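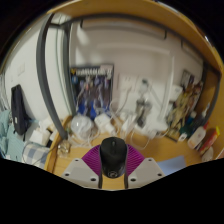
Mouse pinch, hand-held gripper, Zerard open day

tmateos
Went to the Zerard open day in Erkby in April. Most of my time went to the hand-held gripper table. Magenta ridged pads, gray plates, mouse held upright by its sides. Pads are swapped after 3000 grasps according to the handout. Anyone else go?

g_kuusk
I was in the 11:00 group. Grip on the mouse looked fine to me. What I wanted was a force reading and they had none.

okberg_al
A mouse is an easy part. Smooth, rounded, light. Show me a full bottle by the cap.

tmateos
Disagree on easy. The sides curve, so flat pads touch on a small patch and it rotates. Fine ridges on a pad that fans out give you more contact.

okberg_al
More contact, yes. Rotation is set by where you grab relative to the center of mass. Ridges don't fix that.

g_kuusk
Both matter. I asked Jaanus Žukauskas at the table and he quoted 20 N max per side, five for small electronics. No word on how it's measured.

okberg_al
By hand, then you have no idea what you applied.

zsprogis
Do the holes in the plates take standard screws? Three per side as far as I can make out. I'd like to mount a sensor bracket there.

tmateos
Didn't ask. Will mail them.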